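Toys > Blocks and Stacking > Reviews
2 min read
Search reviews

Tullia Soft Blocks by Nodadex

We bought the Tullia set in March for a toddler who mostly wants to stack things and knock them over. It cost $29, and it has had daily use since then.

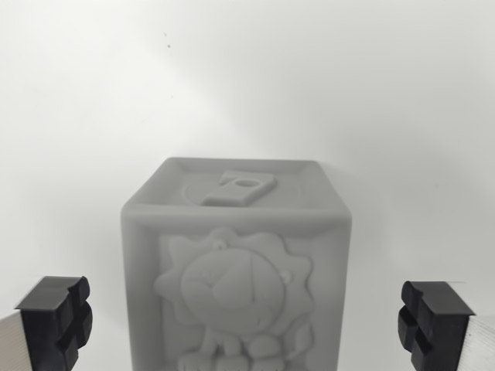
The corners are well rounded and the edges are thick, so a block landing on a foot is no great problem. They wipe clean with a damp cloth.

The molding is the best part. There is a number on one side and an animal on another, both raised enough for small fingers to follow.
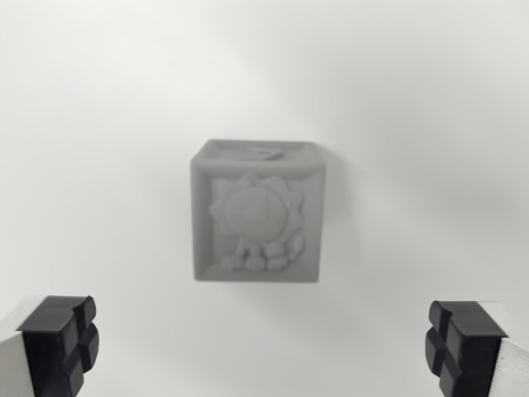 Lion side of the gray block.

Color is a matter of taste. I would have liked more contrast on the animals.

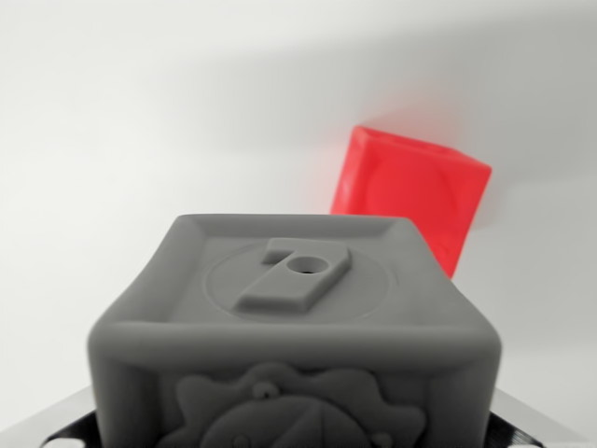 Stacking works fine up to a point. The faces are recessed inside a raised rim, and on the gray block the 7 sits at an angle to the edges, with a small round hole in it. The holes are hard to dry after a bath - I shake them out over the sink.

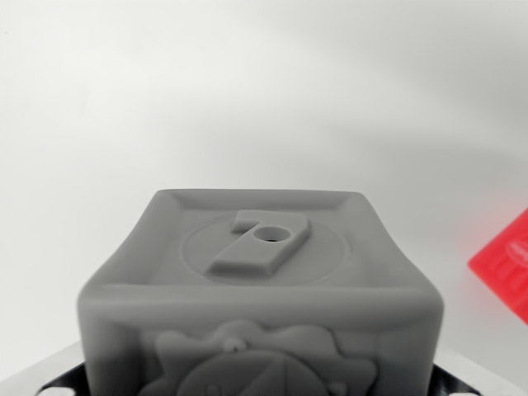
The Retamal blocks we had before were lighter but dented easily. I'd buy Tullia again, at this price anyway.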